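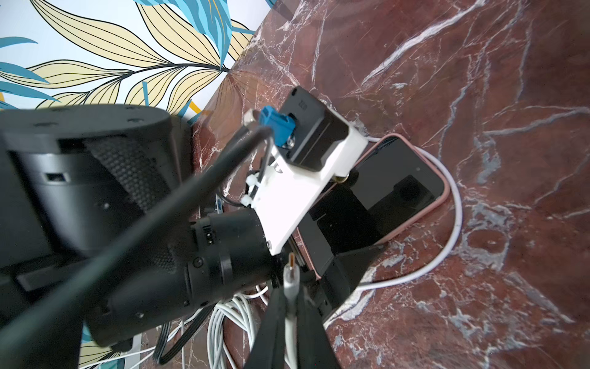 Photo: Cao / Drollcombe project

Print this page | E-mail this page

4. From prototype to first print run

4.1 The state of the game before printing

When the rules of Flomonetti were closed for changes, the game consisted of a deck of cards, a folded rule sheet and a two-part box. The earlier versions were made at home with an ordinary printer and card sleeves, and in this form the game had been played by the Drollcombe test groups through the winter. As Section 3 explains, most of the large changes were made in this period. The bidding phase was shortened, the market row was reduced from seven cards to five, and the rule about returning debts was removed completely.

We expected that the work after this point would be mainly technical. This expectation was wrong in several respects, and the present section describes where the printing process had an effect on the design itself. In the literature on small game publishing, production is often treated as a separate stage which begins when the design is ended. Our notes from Flomonetti suggest that the border is less clear – at least for designers who work with a small budget and with one printer only.

4.2 Choice of the quantity

Horberg, the printer, offered prices for three quantities: 1000, 2000 and 3000 copies. The price per copy fell strongly between the first and the second quantity, and only a little between the second and the third. For a designer without a warehouse, the second quantity looks attractive on paper. However, the pre-orders at the end of the campaign stood at 1364 copies, so that the smallest run was too small and the next one left a remainder of several hundred boxes to store.

Three options were discussed. The first was to ask Horberg for a quantity between the two, which was possible but at almost the same total cost. The second was to print the cards in the larger quantity and the boxes in the smaller one, with a later box order if needed. The third was to accept the remainder and sell it at fairs and in shops. The third option was chosen, mostly for its simplicity. We did not find a clear argument that it was the best one. The storage cost was low in the first months, but it was also not included in the original budget.
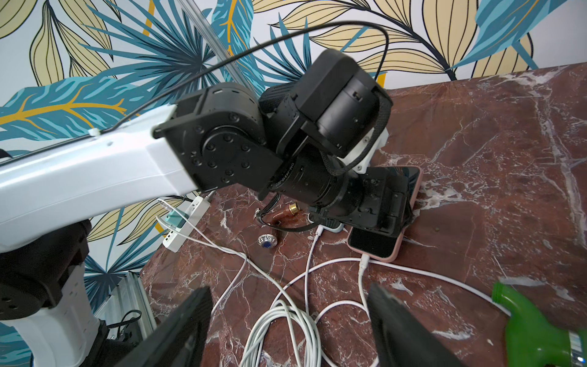 Figure 2. Tabletop with reddish-brown marble surface and leaf wallpaper.

4.3 Changes to the cards

The printer's sheet holds 54 cards. The test version of Flomonetti had 57, and this difference of three cards had more influence on the final game than any single comment from the testers. A second sheet would have raised the cost of each copy in a way that the selling price could not carry. It was therefore necessary to remove three cards, and the choice was not easy. Two of them were duplicates of the Harbor Tax card, which players had described as dull but which kept the money in circulation. The third was the Notary, a card that some groups liked very much and others never used.

After the removal, the balance between income and spending was tested again in eleven games. The average game became shorter by one round. Players finished with slightly more money in hand, and for this reason the cost of the two most expensive buildings was raised by one coin. No further correction was made before the files were sent.

The icons also needed work. On the home-printed cards the coin and the seal could be told apart without difficulty. On the first proof from Horberg they looked nearly the same at arm's length – the darker ink had closed the small space inside the seal. The seal was redrawn with a thicker edge and a simpler center.

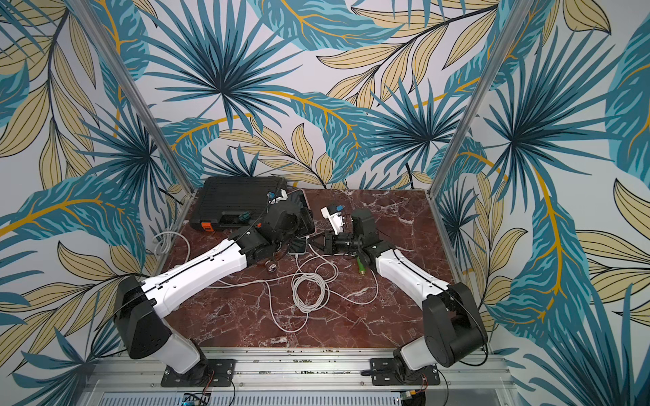
A second proof was ordered for the icons only. It arrived on a Friday and was approved after a short comparison with the first.

4.4 The rule sheet

The rule sheet was limited to one page folded in four. The text from the test version was longer by a third, and it was cut in two ways. Examples which repeated a rule in other words were deleted, and the setup was changed from a paragraph into numbered steps. One example was kept, for the tie in bidding, as this had caused questions in nearly every test group.

We gave the new sheet to players who did not know the game and let them begin without help. They started to play faster than the groups with the old sheet, but they made one mistake more often: they refilled the market row after each purchase and not at the end of the turn. The sentence concerned was moved to the beginning of its paragraph and set in bold type. Whether this is enough will be examined with the printed copies in June, together with the questions about box size that were left open in Section 3.

Print this page | E-mail this page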